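# The Tray and the Plate

Most catering budgets put serving trays and disposable plates on separate lines, ordered from separate catalogs by people who don't compare notes.
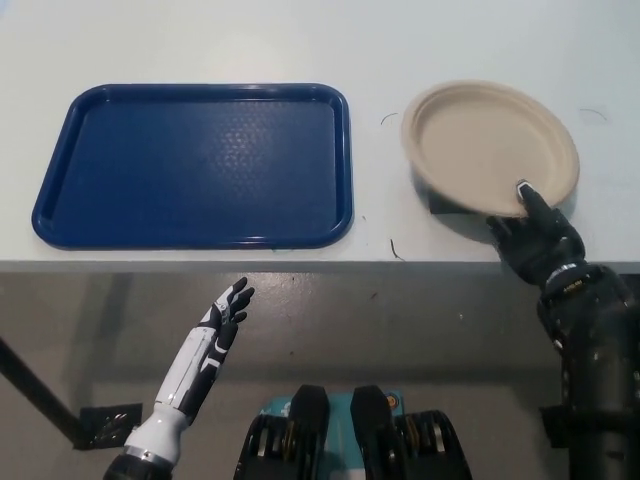
Colette Renaud has been trying to merge those two lines for most of her working life. She specifies tableware for Pichon, a contract caterer that supplies office canteens and weekend receptions, and her argument is mechanical. A plate spends much of its service on a tray. The grip between the two surfaces, the clearance at the rim, and the room left for fingers decide how many plates arrive with the food still in place.

Take the tray first. The Pichon standard is a rectangle with rounded corners and a raised rim. Rounded corners wipe out in one pass of a cloth; square ones hold crumbs and need a brush. The rim keeps a spill on the tray and stiffens the long sides. A tray without one bows at the center under a full load, and plates drift toward the low point.

The floor of the tray matters more. Smooth plastic is easy to clean and poor at holding anything still. A pattern of small raised dots breaks up the film of water that forms under a damp plate, so the base rests on the points and the water sits between them. The dots have to be low. Tall ones trap grease and wear at the tips, and after a season the middle of the tray is as slick as an untextured one while the border still looks new. Renaud checks by running a thumbnail from the edge to the center. If the sound changes, the tray goes to storage duty.

Molded pulp plates behave differently from china. They are made by drawing wet fiber onto a mesh form, then pressing and drying it. Stiffness comes from shape as much as thickness, and the rim does most of the work. A wide raised rim acts as a ring beam around a flat center. Crush the rim at one point and the plate folds along a line through that point when it is lifted.

"People test a plate by loading the middle," Renaud says. "I press the edge. The edge is where a hand goes."

Her bench test is short. A plate is loaded with 300 grams of cooked rice, left for 10 minutes, and picked up with one hand at the rim. A pass means the center stays clear of the table and the rim shows no crease. The test is repeated with a dressed salad, which is harder on the fiber. Of 16 plates in the last batch from Darkex, nine passed the salad test. The batch went back.

Weight is the other difficulty. An empty pulp plate is light enough to tip when the rim is pressed on one side, and a draft from a loading door will move it. Loïc Lecomte, who runs the floor at Pichon receptions, has his staff set plates out in short stacks and separate them only when the food is ready. He also keeps them back from the front of the table, where sleeves and bag straps pass.

Trays get the opposite treatment. Lecomte wants them close to the front edge, long side parallel to it, with a narrow strip of table left showing. The server slides the tray forward until the rim overhangs, gets the fingers of one hand beneath it, and lifts. Set farther back, it has to be dragged, and the table finish suffers.

Color is a practical matter too. Dark blue hides scuffs and shows up flour, rice, and dried sauce, so a badly washed tray is easy to spot. Beige plates read clearly against it. On white tables the same plates are harder to see in low light, and Lecomte asks for lamps at both ends of a buffet.

Pichon will try a deeper rim from Istelent next. The samples nest more tightly and take up less shelf space, but they are slower to separate by hand, and Renaud has asked for a slightly wider flare before she signs the order.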